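Visit to the Ankrah housewares showroom, Gurngate

Posted in Trips and Visits

Our group went over to Gurngate in February to see the Ankrah showroom and the test kitchen behind it. I had been asked to write it up because I missed the last one.

We took the 39 bus from Bovcombe and got off at the stop after the bridge. The walk from there is uphill and there is no sidewalk for the last part, so wear decent shoes if you go. The entrance is at the side of the building. The front doors are for deliveries. Seventeen of us had signed up and everyone came.

Nana Agbenyega met us at 10 a.m. and took us around. She started on the shop floor at Prarkham, when the company still had the small place there, and moved over when the Gurngate building opened. She told us the current catalog runs to 3642 items, and that most of those are sizes and colors of the same things. Storage jars take up the whole first room. I was not very interested in the jars but others were, and we were there longer than planned.

The second room is sinks, faucets and drainers. You are allowed to run the faucets. There is a long counter where you can try loading different racks with plates and pans from a cart, and this is where most of the group ended up. The over-sink type got a lot of attention. Several people thought it would be in the way when filling a kettle, and I agree with them.

After coffee we went through to the test kitchen. It has tables down the middle and white storage along one wall. They look at how the dish racks hold different things, how easy it is to get a cup in and out, and whether the ends of the wires scratch. Nana said the complaints they get about racks are nearly always about rust at the wire ends, where the coating wears through first. Caps over the ends help with that, but they come off and go down the drain, so spare ones are sold in a bag at the counter. I bought a bag for 93 cents.

The rack I liked best was a small one in white wire with a wooden dowel down one side. Inside, the wire is bent into loops and steps to hold things upright, though a cup can be laid on its side across the prongs too. I have a narrow counter at home and the big steel racks do not fit on it. I asked if the wood goes dark over time and was told to wipe it down and not leave it standing in water.

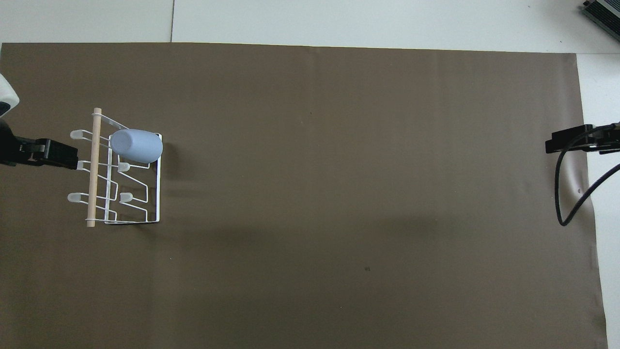 White wire rack with capped prongs and a plastic cup, test kitchen, Ankrah.

We finished in the shop a little after noon. Prices are the same as in the Bovcombe store, so there is no need to make the trip just to buy something. The seconds shelf by the register is worth a look. I saw mixing bowls, a colander and a stack of trays, all marked down.

Lunch was at the cafe across the road. The soup was fine. Service was slow with so many of us arriving together, and next time we should call ahead with the orders. The 39 back to Bovcombe was late and some people had to stand.

Visits are free but have to be booked through the showroom desk. Parking is behind the building.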